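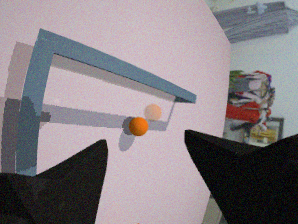
Sim-to-real sign-off: how many runs before you let it near hardware?
Forum: Standards and Good Practice

nuala_carroll
Posted 2020-07-27
Hi all, after a sanity check. We're writing up house rules at Rilley for when a grasping policy can move from the simulator to the actual arm. My draft says 2000 simulated episodes with randomised lighting and object positions, then 300 on the real thing at reduced speed with someone on the e-stop. My boss reckons the second number is way over the top. What's everyone else doing?

hegarty_c
2000 sounds fine to me but I'd want to know what you're randomising. We had a policy at Vidville that was a dream in sim and then went to pieces under the workshop lights. Bit of colour variation in the textures would have caught it. I'd write the ranges into the rule, otherwise people will quietly pick the easy ones (ask me how I know).

runden
Going to disagree with both of you. Episode counts are a rubbish criterion. You can do 2000 runs of the same boring grasp and learn nothing. We go by failure type: every failure gets a category, and you don't move up until the last 102 runs show no new category. Takes as long as it takes.

nuala_carroll
Ooh, I like that, but how do you stop people arguing over what's a "new" category? Our lot would be at it till September.

runden
Two people label separately, and if they don't agree it counts as new. Bit harsh but it works!

hegarty_c
Fair enough, though I'd still keep a minimum count next to it. A small team will run out of patience and call everything "slipped".

oconaill_grips
Ó Conaill here. Please also put the collision settings in the document, Nuala. Finger friction and contact stiffness especially. If somebody tweaks those halfway through, your earlier runs should go in the bin and you start the count again. And no, your boss isn't right about the 300. Reduced speed is cheap, a new wrist isn't.

nuala_carroll
Ha, I'll be forwarding that last bit. Will redraft with the ranges, the failure categories and a reset rule, and post it in this thread for you all to pick holes in. Cheers!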